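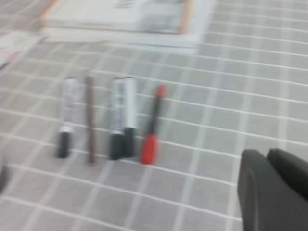
Setting up the wrist camera on a tabletop picking cell

Applies to: small arm, two-finger gripper, wrist camera, grid mat
Software: Movness 4 (the menus moved after version 3, so older notes won't match)

The Movness manual gives wrist camera setup a page and a half, and most of that is a screenshot of a green tick. You press Calibrate, the arm does a little dance over the target, the tick comes up and you're told the cell is ready to pick. I have had the green tick on a camera whose bracket I could turn with my thumb. Treat it as a sign that the routine finished.

What follows is how we set up the Marar cell, which sorts pens, pencils and other thin things off a mat. Thin things are a good test and a miserable product. A box forgives you a few millimetres. A pencil doesn't, and two capped tubes lying almost against each other forgive even less, as one finger has to go down into whatever gap there is.

Before you touch the software

Power the arm down and take hold of the camera. If it moves at all, nothing you do on screen will last. The Verkent bracket we use has two screws on the face and a third underneath that is easy to miss with the gripper closed. Do up all three. Roxana Chávez puts a line of paint marker across each screw head and onto the bracket, and I've come round to it. I used to think it was fussy.

Follow the cable from the camera back to the first clip. There should be enough slack for the wrist to turn through its full range with no tug. Turn it by hand and look. The clip supplied is too stiff and holds the cable at a bad angle, so we use hook-and-loop tape, done up loosely.

Clean the lens with a dry lens cloth. Wipe the insides of the fingers while you're there.

Lay the mat and tape down its corners. The mat doesn't have to be square to the robot base, whatever the forum says. Ours sits at an angle and the grid lines run diagonally through the camera view, and the software copes. What it won't cope with is a mat that shifts between calibrating and picking, or one with a ripple in it.

Exposure and speed

Do this before calibrating. The manual has it afterwards, under "Optional tuning", and I'd like to know who found it optional.

Out of the box, exposure is set to automatic. In a dim room the camera holds its shutter open for longer, and if the arm is travelling at the time every edge in the picture smears. You can still tell a red cap from a black barrel in a smeared picture. You can't tell where the cap stops, and the grid lines go soft along with everything else. The detector will report a position all the same, with a confidence score beside it that I wouldn't give you tuppence for.

1. Open Camera, then Exposure, and switch off Auto.
2. Bring the value down until the live view looks darker than you'd like.
3. Add light to the bench until it looks right again. Light it from two sides if you can, as shiny silver barrels throw a hard streak under one lamp and the detector likes to take the streak for an edge.
4. Fix the white balance as well, with the same lamps on.
5. Under Motion, set Look speed to 9. The default is 24, chosen by somebody who wanted a nice video.
6. Set Settle time to 200 milliseconds. This is the pause between the arm stopping and the picture being taken.

You'll be told that the software corrects for motion blur. There is a tick box that says so. We tried it ticked and unticked with the same pencil in the same place and couldn't see a difference, so ours is unticked and there's one thing less to wonder about.

Calibrating

Put the target on the mat where you do most of your picking. The far corner gives a better score, I'm told, but we don't pick from the far corner.

Start the routine and stay with it, hand near the stop. Watch the cable as the wrist turns. If the target slides, or somebody leans on the bench, stop and begin again. Movness will happily average a bad pose in with the good ones.

When the tick appears, save under a new name. Don't overwrite the last one. You may want it back before lunch.

Checking it properly

Take the target away and put down one pencil, the plainest and thinnest you have. Run Look, then Hover, which brings the fingers over the item and stops short of closing. Crouch down and look along the pencil from the end. It should sit midway between the fingers.

Then turn the pencil a quarter turn and do it again. This is the part people skip. An error along the pencil's length is invisible, so a pencil lying one way can look perfect while the camera is out in the other direction. Honeylyn Galang caught ours like that after we had been blaming the fingers all morning.

Repeat near each edge of the area you use. If the middle is good and the edges drift, suspect the mat height before you suspect the camera: Settings, Work surface, Z. If it's out by the same amount in the same direction everywhere, it's the tool offset. If it is out by a different amount every time, go back to the bracket.

Only after that should you lay out a row with a mix of widths, some close together and one at a slight lean. Keep trays, lids and printed card well back from the row, or draw the search area so it leaves them out. Printing on a card can be picked up as an object, and the arm will go and try to fetch it.

If it misses

Closes beside the item: check the settle time first. An update put ours back to zero without mentioning it.

Takes two tubes at once: the opening is too wide for the gap. Reduce Pre-grasp width. The Komik soft pads make this worse because they are thicker, and we took them off.

Finds a pen but gets the lean wrong: usually exposure. Look at the saved still, not the live view, which is smoothed.

Good first thing, poor by late afternoon: daylight. Pull the blind or shade the bench. Going back to automatic exposure will seem to fix it, for a day.

Never finds the pencil: a dull brown pencil has very little contrast and no cap to latch on to. Lower Minimum width before you start retraining anything, however keen the sales page is on retraining.

How often

The manual says calibrate monthly. We do the pencil check at the start of each shift and recalibrate when it fails, or after any knock to the wrist, including the ones people say were only gentle. In December we went the whole month on one calibration.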